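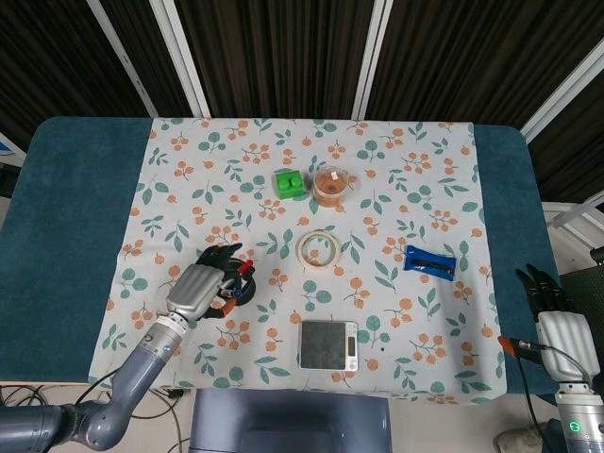 The table with the berry cloth, scale at the front

Cloth keeps sliding on a padded table, what do you use?

Feven Demissie
Hi all! My craft table has a padded top and I put a berry print tablecloth over it (I love it, not giving it up). Trouble is, it creeps every time I lean on it, and my little kitchen scale gives me a different number each time I weigh beads. Help!
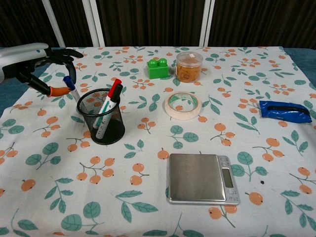

Markers in the mesh cup, masking tape and the green brick behind

Bezawit Abdella
Ooh, pretty cloth! You've already got masking tape out, so fold the edges under and tape them to the underside of the table. For the scale, slide a cutting board under it, then zero it again. Soft tops throw mine off too, I once got 500 grams and then 7 more for the same bag.

Horkow
rubber shelf liner. cheap, cut to size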